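Notes on Keeping a Household Archive

19th September

This blog has for several years recorded the upkeep of a private collection of family papers. The collection came to the present house in Grastdale from two earlier addresses and now amounts to 3,201 items, most of them letters, receipts and school reports. The following notes set out current practice and replace those posted in May.

Scope of the collection

Papers are accepted if they concern a member of the household or a property in which the household has lived. Printed matter is kept only when it has been written on. An exception was made for the Nurkiner bus timetables, which form a nearly complete run and are often consulted to date the letters.

Newspaper cuttings are copied onto plain paper and the originals are stored apart. Old newsprint stains whatever lies against it, and about 200 letters in the Orance boxes were marked in this way before the practice changed.

Sorting

All sorting is done on one table. New papers are set out by decade first and by writer second. Envelopes stay with their letters, even where the postmark cannot be read. Metal clips and rubber bands are removed at this stage, and a folded sheet of paper takes their place.

No more than 24 items are taken out at one time. This limit was adopted after a long evening on which two bundles were mixed and the order of one was lost. The author regrets that it has not been fully restored.

A table used for this work should allow the sorter to reach every part of the top without leaning on the papers. A plain, pale surface is preferred, as small scraps and loose stamps are easier to find on it.

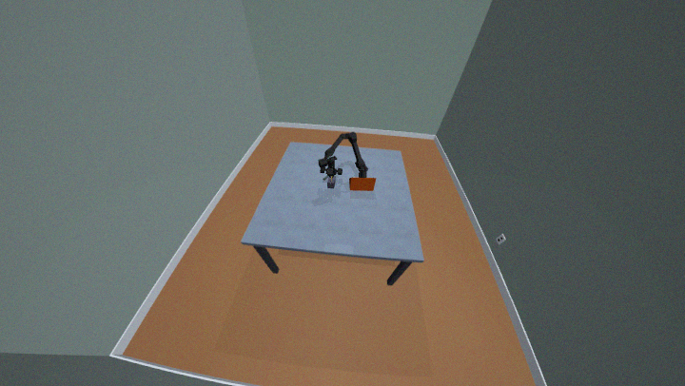
Storage

Sorted papers are placed in folders and the folders in lidded boxes. Each box carries a number on the short side and nothing else. Descriptions are kept in the register, where they can be corrected without a new label. The boxes were ordered from Kwon, a stationer whose prices remain fair, though delivery of the last order was slow.

The boxes stand on open shelves along an inside wall. The attic was given up after one summer.

Requests from relatives

Copies are supplied on request and without charge. Originals do not leave the house. Relatives asking for the Orance letters should note that 700 of them have yet to be entered in the register, and a search of these may take several weeks. Requests should give the name of the writer and, where known, the decade.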